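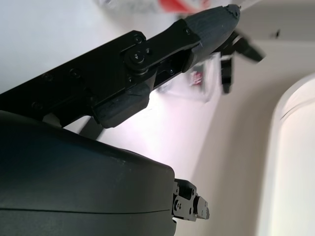
Notes on the Jelton Branch Line, One Year After the Timetable Change

Readers of this blog will recall that the operator revised the Jelton to Codton timetable last June. The revision withdrew the early train and moved the evening departure forward by 14 minutes. A year of regular travel on the line now permits a fuller assessment than the one published here at the time.

The loss of the early train has been felt most by those who change at Codton for the main line. The first connection is now missed on most mornings, and the wait for the next is 53 minutes. The station has a heated waiting room, but it does not open until eight o'clock. Passengers have asked for an earlier opening, and the request is understood to be under review.

The evening change has been more successful. Trains leave Jelton on time and meet the 242 bus outside Pearce station, where previously the bus had often departed. It is regrettable that the printed timetable still shows the old bus times. The notice at the Latetti Street entrance is correct and should be preferred.

Fares have risen once in the period. The monthly pass remains good value for anyone traveling four days a week or more. Below that, single tickets cost less, and the ten-trip card is best avoided, as it expires after a month and cannot be extended.

A petition to restore the early train gathered more than 1,000 signatures over the winter. The operator replied that rolling stock was not available before the next revision — a reasonable answer, although it did not address the suggestion that the midday service be moved instead. That train is seldom busy outside the school vacations.

The draft of the next timetable is expected in the fall. Comments may be left at the Codton ticket office, where forms are kept behind the counter and must be requested.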